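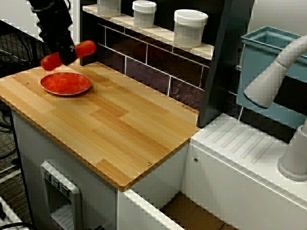
Gripper with a red toy food item at the play kitchen, plate task.

Home Products Teaching kits Spares Support Contact

Moder Teaching Kit
June, by the Stutetti product desk

The Moder kit lets an operator show an arm a task and keep a record of each attempt. It works in two ways. In hand mode the joints go slack and you move the arm yourself. In remote mode you hold the Eder controller and the arm follows your wrist and fingers. Both write the same kind of file, so attempts from either can go into one set.

Most buyers start with a plate task: one piece of toy food, one plate, one worktop. A play kitchen does well for this. The sink and taps give the arm something to steer clear of, and the whole unit can be reached from one mounting point.
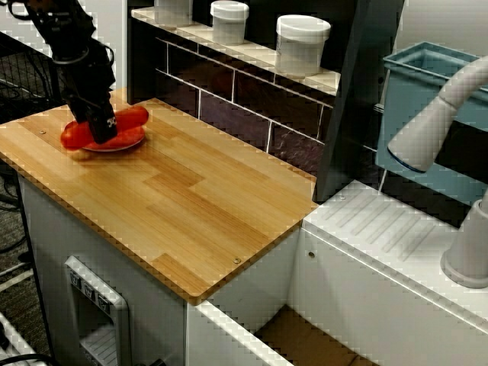 Grip force is set on the controller with a two-stage trigger. The first stage closes the fingers until they meet resistance. The second adds force and holds it until you let go. Smooth plastic items need only a light setting.

Arach, the recording software, starts a new file at each press of the foot pedal. Joint positions, finger opening and all camera views share one clock. Bad attempts can be marked at once with a double press and sorted out later.
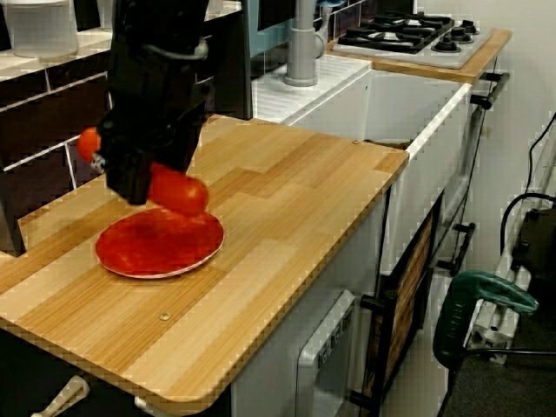
Storage on the base unit holds 4,000 short attempts. Our own plate set, supplied with the kit, has 2,901 attempts, of which 1,314 were made in hand mode. Move the start position of the plate between attempts if you are adding to it. 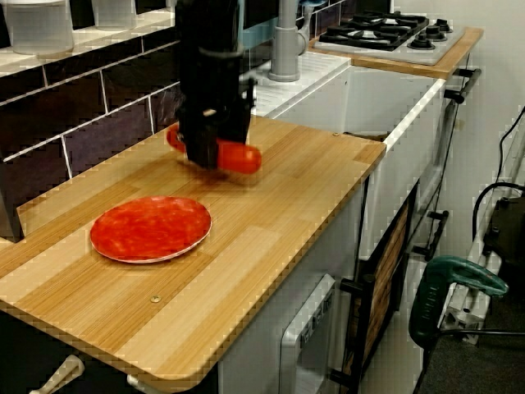
Remote mode needs a clear line of sight to the worktop. Stand to one side of the arm and keep the controller cable off the floor.

In the box: Eder controller, foot pedal, base unit, 2 camera brackets, Arach licence. Arm and gripper sold separately.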